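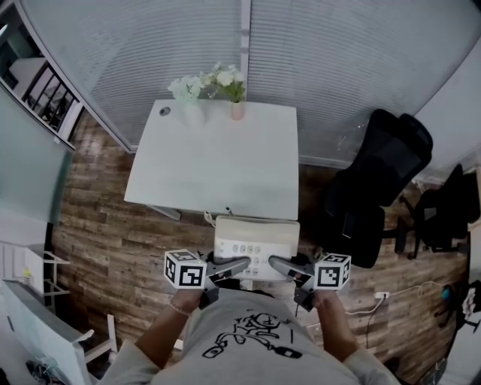
*Both hand grippers at the white desk, marker cubes facing out*

Hi all,

On Thu 26 September, Ladi Akande wrote:

> Our left gripper keeps losing tracking whenever the finger closes. Do you recalibrate the whole pair, or only the bad side?

Both, every time! Wipe the cubes first – a smudge on one marker face cost me a whole evening – then snug the cube mount and run the Ivix routine with the fingers open. I log 1000 poses per side and love watching the error drop. If it still jumps, check the finger screws. Agnes has spares in Flarkdale.

Ikechukwu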